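The Long Afternoon of Teaching a Robot to Put Things Away

Two o'clock on a Friday and the operator at Wernetti has not said a word in eleven minutes. She's got a small handheld controller in her right hand, thumb on the trigger, eyes going back and forth. Reach. Close. Lift. Drop. Reset. Then again. The counter on the laptop says 155 and the target for the day is 300, so nobody is going home early.

This is what teaching looks like now. No code, or hardly any. The company, which rents half a floor above a print shop in Vimbridge, sells what it calls demonstrations: a person drives the arm through a chore from start to finish, the whole run gets recorded, motion and pictures and gripper position together, and a customer feeds a few hundred of those to a learning program and hopes. Sorting is the bread and butter. Toys into boxes, parts into bins, laundry someday.

I came for a morning. Stayed three days. Mostly because I wanted to try it and they kept saying later.

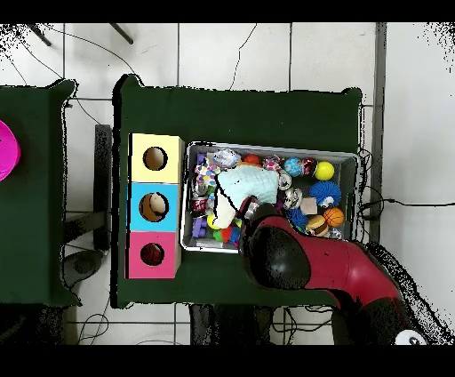 Soft things are the headache. Ask anyone at Wernetti and they'll say so before you finish the question. A ball is a ball, it sits where it sits, you come down over the middle and squeeze. Cloth and plush change shape the second you touch them, and whatever is underneath disappears. A pale blue and white plush toy, hanging from the gripper, droops over the toys still in the bin, and now the driver has to carry it clear without dragging half the neighborhood along. She goes up first. Always up, then over. New operators go diagonal to save time and the recordings get tossed.

Tossed is a big word around here. Of the first 206 runs collected on this job, a good chunk never made it to the customer. Too slow. Too shaky. Operator stopped in mid air to think, and that's the one that really hurts, becuase the program learns the stopping too. You end up with a robot that hovers over a ball for four seconds like it forgot why it came into the kitchen. The reviewers call it daydreaming. They have a tag for it in the software.

So the rule is decide before you move. Look at the pile, pick your item, pick your box, then go. If you change your mind, throw out the run and start over. Sounds easy! It isn't. I got my turn on the second afternoon and changed my mind constantly.

A word on the controller. Wernetti tried two ways of doing this. The first was by hand, in the plain sense: switch the arm into a limp mode, grab it by the wrist and walk it through the job. People like it. You feel the weight, you feel the contact, it's about as natural as helping a kid hold a bat. Trouble is your own arms end up all over the recording, and the finished robot won't have a person hugging it. Also your shoulders quit by lunch.

The second way is remote, and that's what they use for nearly everything now. Their rig software is called Orov. It came out of a student project, has an ugly gray menu and crashes if you open the settings during a run. Everyone complains about it. Everyone also defends it if you complain about it. Orov takes the motion of your hand and passes it to the arm, scaled down some, with a tiny lag you stop noticing after twenty minutes. What you don't get is touch. You squeeze the trigger and the fingers close and you find out by looking if you've got anything.

That missing sense of touch is the whole craft, one operator told me over vending machine coffee. Good drivers learn to read it with their eyes. A bit of bend in the rubber. The way a ball rolls a hair before the fingers settle. She can tell a bad grip before it lifts, and she opens up and goes again right there, in the same run, and those runs are gold. Recovery, they call it. Customers pay extra for recoveries. A robot that has only ever seen clean pickups has no idea what to do when one goes wrong.

Which led to a fight, a while back, over whether to fake them. Miss on purpose, fix it, get paid more. Hong, the small firm that ordered the current batch, said sure, go ahead. Half the operators hated the idea. A faked miss looks faked, they said, you can see the hand planning it. They settled on something in between, where the piles get made harder and the misses come by themselves.

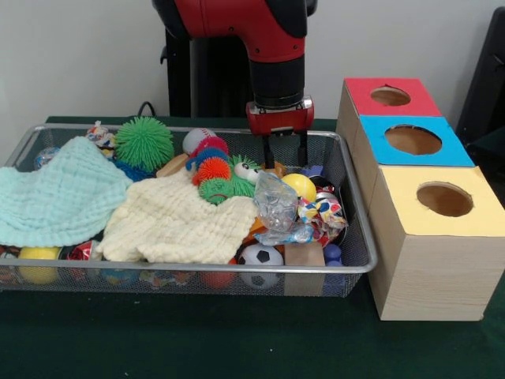 Making the piles harder is a job of its own. There's a sheet for it, taped to the wall by the sink. Shuffle everything between runs. Cover things up. Never leave the same item on top twice in a row. The early sets were too neat, it came out later, every toy laid out with a polite bit of space around it, and the trained arm did great on those and fell apart on a real mess. So now they dump and stir. Some of the operators have gotten weirdly proud of their messes.

Lighting too. Blinds up, blinds down, lamp on, lamp off. One whole week of July data came back from Hong with a note saying the arm worked fine until about four in the afternoon. The sun had moved. That was it, that was the bug.

How good does it get? Depends who you ask and on what day. I watched a trained arm run by itself for an hour on my last morning. It grabbed, it dropped, it grabbed again. It went for one spiky ball six times and got it on the seventh, coming in from the side, which is a move I'd seen the Friday operator make the day before I left her alone. Same little pause at the top. Same tilt. Nobody typed that in. She didn't know she did it untill I mentioned it, and then she couldn't stop noticing and her next few runs were lousy.

My own runs, for the record: I did 14. The reviewers kept 2. One of those is tagged daydreaming, minor.

Hong wants another batch, with more cloth in it this time. The laptop counter goes back to zero Monday morning, and they still need a second driver for the late shift.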